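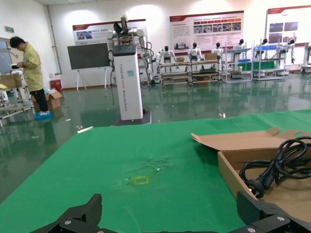 A written comment from Irkudent, received before the meeting and read out at the start, asked that the packing tables be cleared and wiped at the end of each shift and that the yellow tape markings be left in place when this is done. The comment was noted and taken under item 3.

Minutes of the Packing Area Working Group
Held in the upstairs meeting room, Wieser building, August
Start: 10.00 a.m.

1. Apologies and minutes of the previous meeting

Apologies were received from the night shift. The minutes of the previous meeting were agreed as a correct record, subject to one correction: under item 4, "cable trays" should read "cable boxes".

2. Matters arising

2.1 The replacement labels for the Grastanik order have been delivered. One roll was printed with the old address and has been returned to the supplier.

2.2 The question of a second hand trolley remains open. Mallulia has offered one on loan but has not confirmed a date.

3. Work tables and markings

3.1 The group considered the comment from Irkudent. It was agreed that the green table coverings show wear and staining, in particular near the taped rectangle, and that scraps are being left on the tables and on the floor beyond them.

3.2 Tables are to be wiped down at the end of each shift with a damp cloth. Solvent cleaner is not to be used on the coverings - it lifts the tape and leaves pale streaks.

3.3 Yellow tape is to be renewed when the corners lift. Old tape must be removed completely before new tape is put down. The day shift asked whether the size of the rectangles could be increased for the larger cartons. This was not agreed, but may be raised again once the Grastanik order is complete.

3.4 A price is to be obtained for new coverings.
Action: Stores, before the next meeting.

4. Packing of power cables

4.1 Returns from Mallulia were discussed. Of 100 boxes checked on arrival, 16 had cables packed in such a way that the lid did not close flat. In 5 of these the plug had marked the inside of the carton.

4.2 It was agreed that cables should be coiled loosely and laid in the box with the plug on the bottom. Cables are not to be folded sharply or wound tightly round the plug.

4.3 Box flaps are to be folded fully back while packing is in progress. The notched tab tears easily if the lid is forced, and cartons with a torn tab are to be set aside and not taped over.

4.4 The day shift observed that ties would keep the coils neater. Stores replied that ties were withdrawn last year at the customer's request. No change was made.

5. Floor and footwear

5.1 Blue shoe covers continue to be required on the green floor. The dispenser by the east door was found empty on Sunday and has been refilled.

5.2 Scraps of paper and plastic are to be picked up when seen and not left for the evening sweep.

6. Storage

Cardboard boxes may be kept on top of the bench racks for the time being, one layer only. Wieser will look at whether further shelving can be fitted along that side.

7. Any other business

The key to the tape cupboard is missing. A spare is held in room 23.

The meeting closed at 10.50 a.m. The date of the next meeting will be circulated by Stores.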